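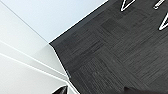

2019-03-15

Second go at the Trukum acoustic putty, and I still don't buy it. The leaflet says a bead round the edges of a room will "noticeably" cut what comes through from next door, and noticeably is doing a lot of work in that sentence. Before giving the putty any credit I want to know what the soft stuff in a room does by itself. Dark grey carpet tiles, the streaky sort laid with the grain going different ways, probably soak up more of the sharp sounds than anything in a tube. The leaflet never mentions floor coverings at all.

Test was the same as in August. Speaker on one side of the wall, meter on the other, 26 readings with no putty and 26 with. The average moved by less than the spread between two readings taken one after the other. The Swati meter also drifts as it warms up, so I threw out the first 9 of each set. No better.

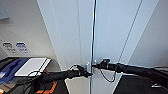
Rattles are the other thing. At the Flelisville workshop we chased a buzz for most of a morning, sure it was coming through the wall, and it was a loose shelf pin. Anything with big flat doors is suspect. A tall white cupboard with two doors meeting in the middle, little silver handles and a dark cable hanging down the front would give me three things to check before I blamed the building — the doors against each other, the handles, and the cable tapping. I'd tape the lot and measure again.

Low tone tests at 153 Hz and 284 Hz are no use to anyone yet. Move the meter a hand's width and the number changes more than any putty could change it.

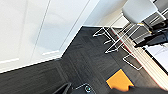

So the claim stays unproven as far as I'm concerned. The Nadex foam did no better last time, and cost more. If someone wants to argue, do it with the meter clamped in one spot and the order of the runs shuffled.

To do: borrow a second meter, find the old clamp, ask Trukum what size of room they used.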